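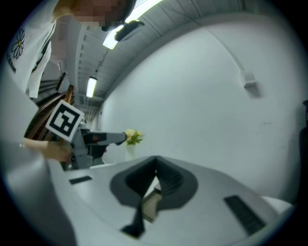 Chapter 4
Teaching by Hand

When I started in this field, the way to teach a robot arm a new job was to drag the arm through it. You stood next to a machine that weighed more than you did, held it by the wrist and tried to look natural. I spent most of a September doing this at Nerkesholm and came away with 15 usable demonstrations and a bad shoulder. The method in this chapter leaves the arm out of it altogether. A person takes a gripper in each hand, does the task, and lets a camera on the tool record what the tool sees. Look at the square black-and-white marker on the back of the grey gripper, the one with its long finger pointing towards the vase of pale yellow flowers. Software can find a pattern like that very quickly, even when it's tilted corner-up as it is there, and from its shape in the view we can work out where one hand is compared with the other. That relation between the two hands is what most of this chapter is about.

I'll admit I was a doubter. My colleague Radwa Tawfik had been pushing the idea for ages, and I kept telling her that a wide, bendy view full of ceiling lights and somebody's T-shirt could never teach a machine anything. She went off and collected 700 demonstrations with three helpers (I was still writing up my 15!) and trained a policy on the lot. It picked up a cup with one hand and set it on a saucer held by the other in 70 out of 80 trials. I asked to see the ten failures. Nine of them were the same mistake — the left hand arriving too early and waiting in the wrong place — and we'll take those apart in section 4.3, as they taught me more than the successes did.

What you need before you go on is fairly modest. You should be happy with the camera model from chapter 2, and you should remember how to chain one pose onto another. If the word "transform" still makes you feel a bit ill, go back and do the Plimmont exercises again. I had to do them twice myself.

We start in 4.1 with a single hand and a single camera. Section 4.2 adds the second hand and the marker, and asks what to do when the marker slips out of view, as it will whenever people cross their arms. Section 4.4 is on the Imrie data set, which is small and messy and a lot of fun — do have a go at it before you read my solution.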